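Posted 31 December 2022

# Part-time room attendant and laundry helper, Palacios Guest House

Palacios is a small guest house on the edge of Lareson. We are open all year and do our own cleaning and most of our own laundry. We are looking for one person to join the housekeeping staff, which at the moment is four people plus the manager, Kwame Aidoo.

The position is 17 hours a week, spread over four mornings. It became open in November when one of our attendants moved to full-time work at the front desk. We would like the new person to start as soon as we have finished interviews and checked references.

## The work

You will be given a list of rooms when you come in. Some are checkouts and need a full change, and some are stayovers, where the guest is keeping the room and you do a lighter clean. A checkout takes most new people close to an hour at first. It gets faster after the first couple of weeks, and we do not time anyone during training.

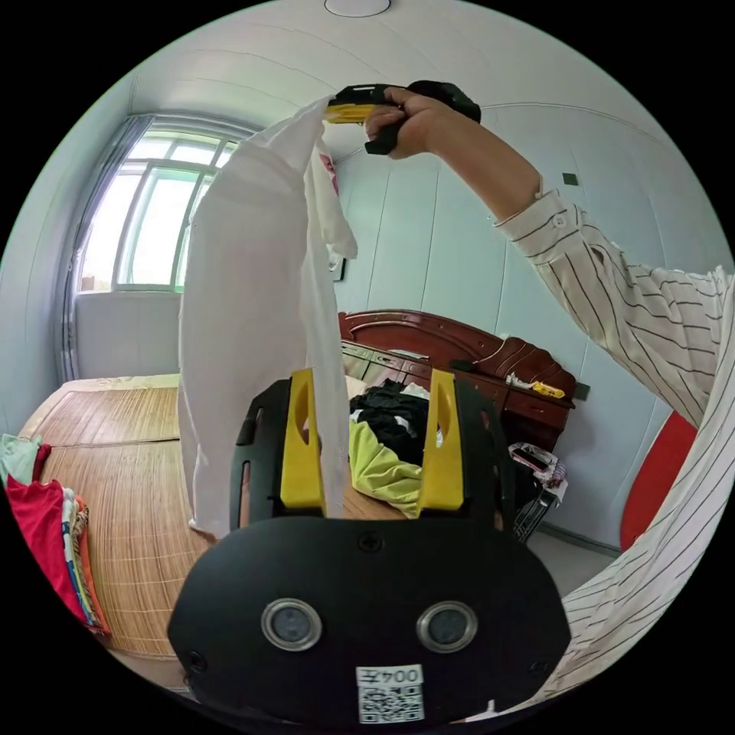
Laundry is the other half of the job. Sheets and towels are washed in the house. Guests can also pay to have their own clothes washed and returned to the room, and we get more of this than you might expect, mostly from people staying a week or longer. Personal clothes are handled one piece at a time and sorted on a bed or other clean flat surface, with white garments like the one being held up in the photo kept apart from anything dark. Check the care label before washing. If a label is missing or you can't read it, ask. Do not guess on wool or silk.

Other regular duties:

- Stripping and making beds, including two rooms with bunk beds
- Cleaning bathrooms and restocking soap, tissue and towels
- Vacuuming rooms, the upstairs hall and the back stairs
- Folding and shelving linen in the second-floor closet
- Writing down anything broken, missing or leaking in the maintenance book
- Bagging and labeling items guests have left behind

There is no elevator. Linen is carried up in bags. You need to be able to lift a full bag and take it up one flight of stairs, and to be on your feet for most of the shift. If you can do the rest of the job but the stairs are a problem, say so when you apply, and we will see if the ground floor rooms can be given to you.

## Hours and pay

Shifts begin at 8:30 in the morning. Most end at 12:45, with a paid break of 15 minutes. You will work every other weekend. The schedule is posted two weeks ahead on the board by the laundry room door, and trades are fine as long as both people write them on the schedule.

Starting pay is $287 a week before taxes. After 450 hours on the job you move to the next pay step, and Kwame will go over the rate with you at the interview. Tips left in a room belong to whoever cleaned it. Tips left at the desk are split among everyone who worked that day.

You will be paid for training, including the first morning, when you mostly fill out forms. Parking is free behind the building. The Buna Street bus stops at the corner, and the first bus gets in early enough for the morning shift.

## What to wear

We supply two aprons and wash them for you. Under the apron you can wear your own clothes:

1. Closed shoes with a rubber sole. No sandals or clogs.
2. Long pants, any plain color. Jeans are fine if they have no holes.
3. A comfortable shirt, long or short sleeves. A striped shirt is fine, and so is anything else without large lettering. Long sleeves get pushed up for bathrooms.
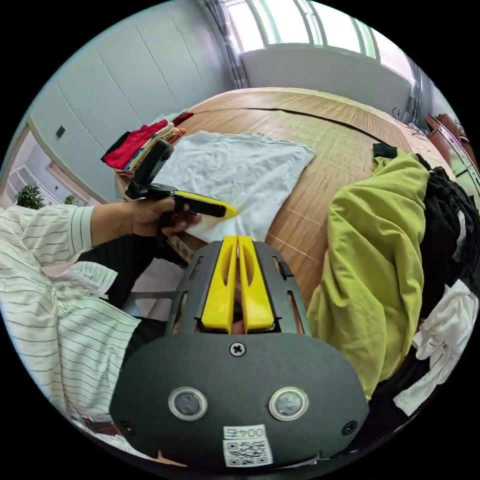
4. Hair tied back if it is past the shoulder. Rings with raised stones should stay at home, as they catch on sheets.

Gloves are provided in three sizes. If you have a latex allergy, tell us and we will order the other kind.

## Who should apply

You do not need hotel experience. We have hired people from restaurants and home care, and one who had never had a paid job before. You do need to be on time, to be willing to ask when something is unclear, and to leave guests' belongings where they are. We will ask for two references, and one of them can be a teacher or a neighbor.

Basic English is enough to read the room list and the product labels. The floor cleaner and the bathroom cleaner are both from Brusix and come as concentrates, so you will be shown how to mix them before you use them.

Applicants must be 18 or older and able to show that they can legally work in the United States.

## How to apply

Leave a short letter or a résumé at the front desk, or mail it to Kwame Aidoo, Palacios Guest House, 921 Buna Street, Lareson. Include a phone number and the hours when you can be reached. A handwritten letter is fine.

Interviews take half an hour and include a walk through one of the rooms and the laundry. We will call everyone who applies, including those we don't interview. Please do not phone the desk during checkout, from 9:00 to 11:00.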